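18th October — bin cell, KUKA

Came in to redo the bin seating. Roxana's runs on the Louro set had been landing high on the left side, and the bin had crept toward the arm again. Backed off both clamps, pushed the bin to the tape, clamped up, left corner first. Touched off at four points on the rim. Worst one was 3 mm out before, under 1 now. New base saved as 117. Old one is still on the controller, please don't delete it yet.

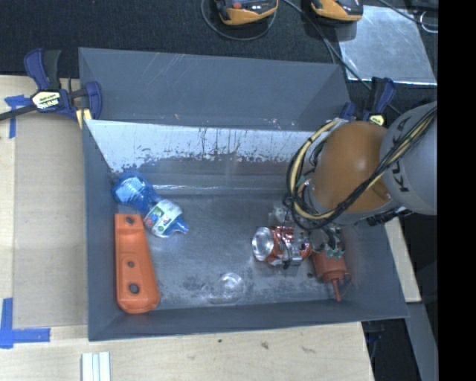

Cable slack next. With joint 6 wound all the way round, the yellow cable pulls tight before the black ones do. Moved one tie back toward the joint and jogged through the full range at low override. No snagging. Ionuț wants a proper sleeve on it — ask him if the Pornik order from August ever came.

Gripper: wiped the fingers, checked screws, one loose on the left finger. Threadlocked it. Next check at 500 cycles, then every 300 if it has moved again.

Not done: clear parts still drop out of the depth image. Nana has a filter to try. Clamps stay as they are until then, and if anybody has to move the bin, touch off again and write it in here.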